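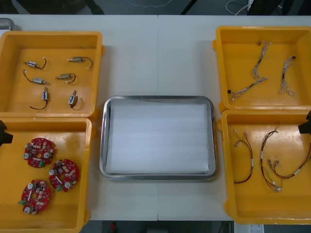

Kitting
By Radomír Polák
November

The night shift at Faltik started at ten, and by a quarter past Nilmini Wijesinghe had her coat on the hook and her chair pulled up to the white table. She had built kits by hand for eleven years before the arms came. Now she sat with a clipboard and watched them do it.

A kit was one small motor, one red board, one gray harness and one long cable, laid in the steel tray in that order. The yellow bins held the parts. When the tray was full it went to Clonico, two doors down, where somebody put it all into the base of a floor-cleaning machine. Nilmini had seen one of those machines in a store. It had gone under a rack of shirts and stayed there.

"Ready?" said the speaker on the wall. That was Wihongi, the support office. At night it was usually a young man who ate while he talked.

"Ready," she said.

She pressed the green button and wrote down the time.

The left arm went for a motor. It came down over the bin, stopped, went up an inch and came down again. It closed on the body of the motor and lifted it out with the wire hanging. It set the motor on the liner and let go. She made a mark on the sheet.

"How was that?" said the young man.

"Fine. Slow."

"Slow is okay."

The board was easier. The boards were flat and stiff, and they stayed the shape they were. She made another mark.

Then the right arm went for a harness and she put her pen down. She always did at this part. The arm took one in the middle and raised it, and a second harness came up with it, caught by a few strands. The arm carried both to the tray and put both in.

"Two," she said.

"It says one."

"There are two in the tray."

She heard him chewing. "Can you take one out?"

She reached in, worked the strands apart with her thumbnail and put the extra one back in the bin. It took her a few seconds. He asked her to write it down as an assist, and she did. Her sheet for the week had 337 of those on it already, and it was only Wednesday.

The long cable took three tries. On the third the arm got hold of a plug and dragged the rest along behind, and one end stayed draped over the rim of the tray. The arm went home and the light turned green.

"Complete," said the young man.

"It's hanging out."

"Does that matter?"

"The lid won't go on."

She tucked the end in and they started the next one.

At two she took her break in the hall, where there was a machine that sold soup. Her son called on his way home from work. He drove for Ivatetti and got off late. He wanted to know if she had seen the thing about the robot that folded towels.

"I saw it," she said.

"Mom, they sped it up. It says so in the corner, really small."

"How long does it take?"

"A few minutes a towel, I think. You want me to get you one?"

"I have four towels," she said. "Did you eat?"

He had eaten. He told her the sink was leaking again and he had put a pot under it. She said she would look at it on Sunday. She thought about the arms under a sink, trying to find the nut behind the pipe by feel, in the dark, with water running down the sleeve. Then her soup was cool enough and she drank it.

When she got back the young man had sent a change. He said it ought to help with the harnesses. She pressed the button and picked up her pen.

The arm went down and took one by its connector this time, at the very end. It lifted it straight up, much higher than before, and waited. The harness turned a little in the air. A strand from the one below held on, stretched, and dropped back into the bin.

The arm put the single harness in the tray.

"One," said Nilmini.

"Yeah?"

"Yes. One."

He said something to somebody in the room with him. She made the mark on the sheet and left the assist box blank, and then the arm went over to the last bin and started on the cable.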